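I sleep warm, and for most of last year I blamed the mattress. Before replacing it I decided to measure the parts of the bed separately, which took longer than I expected and moved the blame to the bedding. These are my notes on fabric, moisture and laundering, in the order I worked things out.

## Thread count

Thread count is the number of warp and weft threads in one square inch of cloth. My older cotton sheets are a single-ply percale. The expensive ones, bought on sale, were labeled 700. I pulled a yarn out of the hem and untwisted it, and it was multi-ply, so the number on the package was probably arrived at by counting the plies one at a time. The cloth itself is a dense sateen. It drapes well and feels smooth on the hand. Held over a bowl of hot water with a glass on top, it fogged the glass noticeably later than the percale did.

That is a crude test. It does not separate vapor transport from absorption, and dry cotton will soak up a fair amount of water before it lets any through. I repeated it with both samples left overnight in the same room first, and the order did not change.

## Logging the bed

I put one temperature and humidity logger under the bottom sheet at hip height and a second on the nightstand. Both recorded through the night for several weeks in May. After dropping the nights when I was away or the battery was flat, I had 3,073 usable readings.

Findings, such as they are:

- Bed humidity climbed fastest in the first hour, then leveled off.
- With percale, the level it settled at was lower than with sateen on nights when the room was comparable.
- Changing the top layer had a larger effect than changing the sheet.
- Opening the window mattered less than I had assumed. The air in the room and the air in the bed are only loosely connected.

The third point annoyed me, having spent the money on sheets. The quilt I was using had a polyester fill and a tightly woven cover. Replacing it with a thinner cotton blanket did more than everything else together. Dorota Ostrowski, who read an early version of these notes, pointed out that I had changed the fill, the thickness and the cover in one step, and so had learned nothing about which of them was responsible. She is correct. I have not gone back to separate them.

## Laundering

I had been using fabric softener on everything. Softener works by leaving a coating on the fiber, and the coating reduces absorbency. On towels this is easy to see: a drop of water sits on the surface before it sinks in. On sheets it is less obvious, but the drop test shows it there too.

Current routine:

1. Wash at 40 °C, normal cycle, with the drum no more than two thirds full.
2. Use less detergent than the cap suggests. The water here is soft and the excess does not rinse out.
3. Skip the softener.
4. Dry on medium and take the load out while the seams are still slightly damp.
5. Fold after it has cooled.

Step four is the one I skip most often. Overdrying makes cotton stiff, and the stiffness was my reason for buying softener in the first place.

It took four washes before drops sank into the old sheets right away. The sateen needed more, and one pillowcase never fully recovered.

## Pilling

Pills form where short fibers work loose and tangle. In blends the polyester holds the pill on the cloth, while in plain cotton it tends to break off. My blended set pilled at the feet and nowhere else. Turning it end for end every other wash spreads the wear. A fabric shaver removes what is there, along with a little of the cloth each time, so I use it sparingly.

## Still open

I have no linen data. Chaiwat Duangkaew has offered to lend me a set for the summer, and I would like to run it against the percale with the top layer held constant this time. I also want to move the second logger from the nightstand to the foot of the bed, where the readings should be more useful than a record of my bedroom air.

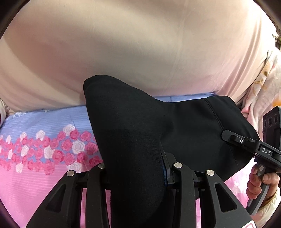 **Balthasar Mayrhofer**
Writer and editor of this blog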